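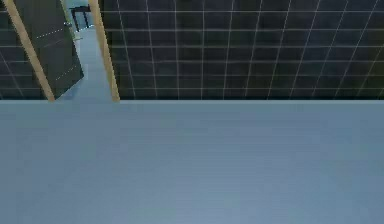
Wirkura Tolisside – Double 12" Vinyl Reissue

Artist: Grigoris Zacharopoulos
Title: Tolisside
Label: Wirkura
Format: 2 x 12" vinyl, gatefold sleeve, download code
Catalog number: WIRK 14
Tracks: 13
Pressing: 492 copies, black vinyl
Availability: In stock

Overview

Tolisside was first put out by Zacharopoulos himself as a short run of CD-Rs, sold by hand at gigs and through two record shops. Wirkura has now put the full album on vinyl for the first time, with a new master and one track that was left off the original. It runs to 13 tracks over four sides.

The music sits somewhere between early dubstep and slow electro. Most of it moves at 140 beats per minute but the drums are sparse enough that it often feels like half that. There is a lot of low end. There is very little melody on the first two sides, and a good deal more on the last two, where he brings in an old string machine and lets some of the chords ring out for whole minutes.

Customers who know him from the Otley 12" should expect something slower and less aimed at the dance floor. "Zervas" and "Salt Meter" are the two cuts that DJs have been playing. The rest works better at home.

Track list

Side A
A1. Gate Hum
A2. Zervas
A3. Low Road Version
A4. Fourth Landing

Side B
B1. Salt Meter
B2. Otley (Long Mix)
B3. Pressure Drop-Off

Side C
C1. Tolisside
C2. Cold Store
C3. Harbor Light Out

Side D
D1. Wire and Reed
D2. August
D3. Gate Hum (Reprise)

Notes on the tracks

"Gate Hum" opens with two minutes of filtered noise before the kick comes in. If you are cueing this up for a set, skip ahead to the first visible break in the groove. "Zervas" follows without a gap and is the heaviest thing on the record: a single bass note bent up and down under a dry rimshot, with a vocal sample that never quite resolves into a word.

"Low Road Version" is a dub of a track that was never released in its full form. It has the most delay of anything on the album and ends on a long spring reverb tail. "Fourth Landing" is a short beatless piece that closes the side.

"Salt Meter" has been around as a bootleg for years in a muddy recording taken from a radio show. The version on this pressing comes from the original session and is a lot clearer, especially in the hi-hats. The intro is also eight bars longer. "Otley (Long Mix)" keeps the bassline from the single and drops nearly everything else.

The title track takes up more than half of side C. It builds from a kick and a bell sound, adds one part at a time, then strips them out again in a different order. "Cold Store" is built on a broken beat that leans toward garage. "Harbor Light Out" is the quietest cut here, so a clean stylus helps.

"August" is the track that was missing from the CD-R. It was recorded in the same month it is named after, on a four-track cassette machine, and there is some tape hiss. The label decided to leave it in.

Sound and pressing

The album was remastered from the original stereo mixdowns. Two of the files had been lost, so "Cold Store" and "Wire and Reed" were mixed again from the separate parts with Zacharopoulos present. Both are close to the older versions, though the snare on "Wire and Reed" is louder than it used to be.

Both discs play at 45 rpm, apart from side C, which was cut at 33 rpm to fit the title track. The change is marked on the center label. The bass has been kept in mono below the usual crossover point, so the record should track well on most home turntables as well as on club decks. If your needle skips on "Zervas," check the tracking force and anti-skate before sending the record back.

We have played through one copy from our own stock. Surface noise was low on all sides – a few light ticks in the run-in on side B and none after that.

Packaging

Gatefold sleeve on heavy card with a matte finish
Two poly-lined inner sleeves
Single-sheet insert with notes by Zacharopoulos
Download card for MP3 or WAV, with all 13 tracks

The insert notes are in English and Greek. They cover the equipment used on each session and include a short piece on the radio show where most of these tracks were first played.

The download code is single use. It gives you the album as separate tracks, without the crossfade between "Gate Hum" and "Zervas."

About the label

Wirkura started as a club night and became a label after its second year. It releases small runs of bass music and electro, mostly on 12" single, and this is its first double album. Earlier titles tend not to be pressed again once they sell out. The label has told us there are no plans for a second pressing of Tolisside, but the digital version will stay available.

Shipping and returns

Orders placed before 12 noon go out the same working day. Records ship in a stiff mailer with corner protection. We take the discs out of the gatefold and pack them behind it to prevent seam splits – if you would prefer to have your copy left sealed, write "keep sealed" in the order comments.

Unopened records can be returned within 14 days for a refund. Opened records can be exchanged if there is a pressing fault. Please tell us which side and which track the fault is on, and whether you have tried the record on a second turntable if you have access to one. We do not accept returns for light sleeve wear such as a soft corner.

Limit of two copies per customer.

Also in stock from Wirkura

Grigoris Zacharopoulos – Otley / Otley Dub (12")
Wirkura label slipmats (pair)
Wirkura tote bag, black on natural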